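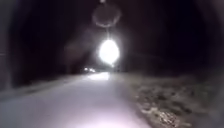

Farol dianteiro Skareo 409

Farol recarregável para bicicleta, indicado para uso urbano e ciclovias sem iluminação. Fixa-se ao guidão com cinta de borracha, sem ferramentas.

Ref.: SK-409
Fluxo máximo: 1.000 lúmens
Modos: alto, médio, baixo, pisca
Bateria: íon-lítio, recarga por USB-C
Corpo: alumínio anodizado preto
Conteúdo: farol, suporte, cabo, manual

Em vias compartilhadas, use o modo baixo e incline o facho para o chão ao cruzar com outras pessoas. Guarde o farol com 50% de carga se for ficar meses parado.

Suporte para guidão oversized vendido à parte. Lanterna traseira Darkel compatível com o mesmo cabo.

Disponível para retirada na loja a partir de fevereiro.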